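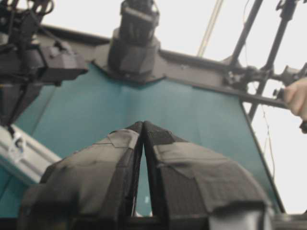
Walking the Egilsson Rim

Give yourself a whole day for the Egilsson Rim, and a lazy one if you can manage it. The path leaves the village of Pledley behind the old creamery, wanders through birch woods for a while, and then climbs – gently at first, and then not gently at all – to a ridge with long views over Lake Ritero. The full loop is 34 miles, but most people are happy with the first stretch, which tops out at 3251 feet beside a stone shelter.

Leonie Costigan has led walks up here for years and still stops at every patch of wild blueberries (so will you, if you come in late summer!). She likes to start early, when the loons are calling and the mist hasn't lifted off the water. In March the lower trail is often mud, so bring boots you don't love. Parking at the Pledley end is free for the first 2 hours, and the bakery opens at six.

Related stories
Two Slow Days in Flitov
Keith Trevaskis on Winter Camping
Lake Ritero by Canoe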